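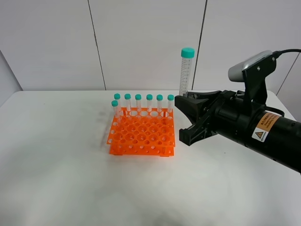
Section 4: Setting up your soil settling test

Right, you've unpacked the Mundura garden soil kit and had a go at the pH strips in Section 3, so now we get to my favourite bit. I've been running settling tests on my own patch at Hodham for years, and I still get a kick out of watching the layers form. It's slow, it's cheap and it tells you more about your dirt than any label on a bag of potting mix.

This section was last revised in March 2018. If you've got the older booklet with the Cudik cover, bin it - the fill levels in there are for the old jars.

What you'll need
A trowel, a bucket, a kitchen sieve you don't mind ruining, rainwater if you've got it, a pinch of the dispersing powder (sachet B), and your tubes and rack.

4.1 Collecting the soil

1. Scrape away mulch, leaves and anything the chooks have left behind. You want the soil, so don't be shy about going down a trowel's depth.

2. Take a scoop from a few different spots in the same bed and mix them in the bucket. Keep the veggie patch and the lawn separate, though, or you'll end up with an average of nothing in particular.

3. Spread it on newspaper and let it dry in the shed. In June mine takes ages, so I bring it in near the heater (my family loves this).

4. Crumble the dry soil and push it through the sieve. Toss the stones and roots.

4.2 Filling the tube

1. Unscrew the cap and check the printed scale on the side. Read it at eye level, with the tube upright. If you squint down at it from above you'll get a different number every time.
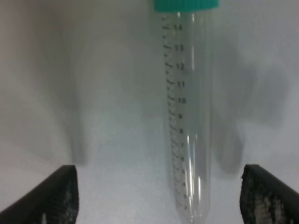

2. Spoon in soil to the first fill line on your card. Tap the tube gently on your palm to settle it, then top up if it's dropped.

3. Add the pinch of powder and fill with rainwater to the second line. Leave a bit of air at the top so it can slosh.

4. Cap on, firm but not gorilla-tight, and shake for 2 minutes. Put some music on!

CAUTION: Sachet B is an irritant. Wear the gloves, keep it away from kids and pets, and rinse your hands after.

4.3 Letting it settle

Find a level spot out of the sun where the rack won't get bumped. A laundry bench is fine, provided it's not the one next to the washing machine - ask me how I know. 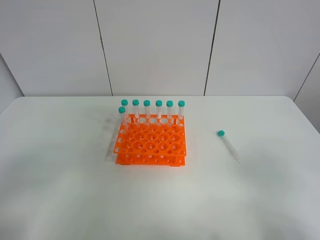

The orange rack on a flat surface.

Sand drops first, then silt, and clay hangs about the longest. Mark each layer on your record card (form 402) as it forms. If the water's still the colour of milky tea the next morning, you've got a fair bit of clay, so just leave it another day.

Note: Don't lift a tube out for a sticky beak halfway through. Even a small tilt stirs the top layer and you'll be starting again.
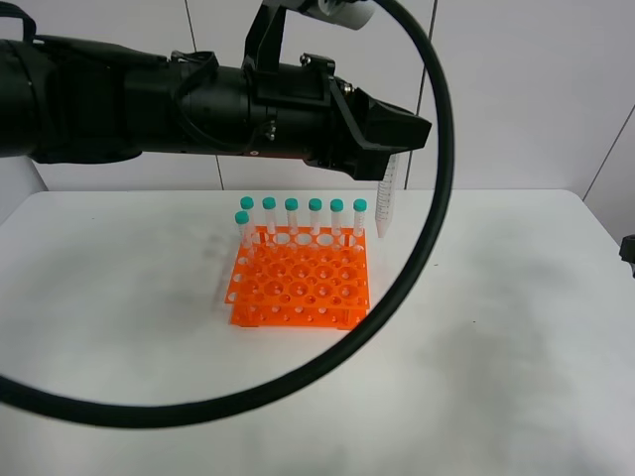
Clear tube with pointed tip, held upright.

4.4 Cleaning up

Tip the contents back on the garden, never down the sink. Rinse the tube and use the little bottle brush on the tip, where clay loves to set hard. Replacement tubes are part number 2167 in the Olvera spares list, and caps are sold separately.

Once your card's filled in, go to Section 5 to work out your soil type.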